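Neka Play Kitchens list
From: Corey Ruddock, October
Category: Builds & Repairs

Hello all, and sorry for the long silence – the month got away from me. The play kitchen is finally far enough along that I can bear to show it to you. Some of you will remember me fussing over the counter back in the spring, and I did go with the real wood strips in the end. I still go over and run my hand along it for no good reason.

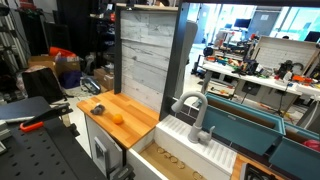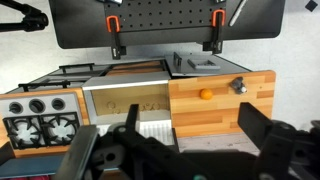
Akash Rastogi wrote:
> Corey, before you screw anything down for good, think about the
> drawer. Ours had rings and play coins in it within a day, and the
> little ones pulled it out so hard that the stops gave way. I would
> add a second stop at the back, and wax the runners while you can
> still reach them. Also, did you settle on a height?

Akash, thank you, that's very kind of you, and yes, I'll add the second stop this week. I have a tin of wax left over from the Rikberg dresser, so the runners will get a good rub too. As for height, I took your advice and kept it low, though my niece's two are growing so fast I may have to put it on blocks by next year!

I still can't decide about the teal sink. I love it, but my sister thinks it wants to be white. If anyone has an opinion, please do write – I'm easily swayed.

Warmly,
Corey

4 replies · 10 likes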